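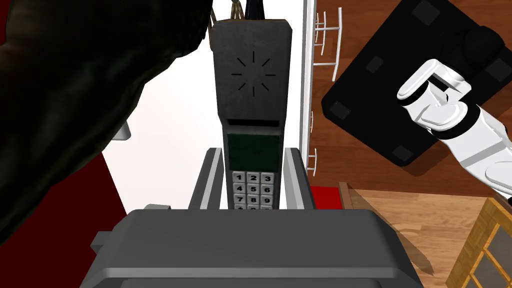 Calling back leads - notes for the May office talk

Filed under: Agent Training, Listings

Start w/ the number. 884 inquiries came into Zirkard last year, 96 turned into signed listings. Let that sit. Don't rush it (I always rush it).

Why so few? Slow callbacks mostly. Email first, phone never. Sellers had already picked somebody by the time we got round to them.

Nkechi's story - the duplex on Grulten Street. Owner left a message at lunch, she rang at 1:15, had the walkthrough booked before teh other office even replied. Ask her to tell it if she's in the room.

What to say on the call:
- name, office, the address they asked about
- ask when they want to move. then stop talking
- no price over the phone. ever. Florian will argue, let him
- book the visit before hanging up

Voicemail: short. Number twice, slowly.

Postcards - some 2000 went out to Trarnness, 89 calls back. Fine, but who logged them?? Half had no notes at all. Show the blank call sheet, pass copies down both sides.

Pair up, practise calls, 10 min. Swap roles.

Questions. Then parking permits, Florian has the new ones.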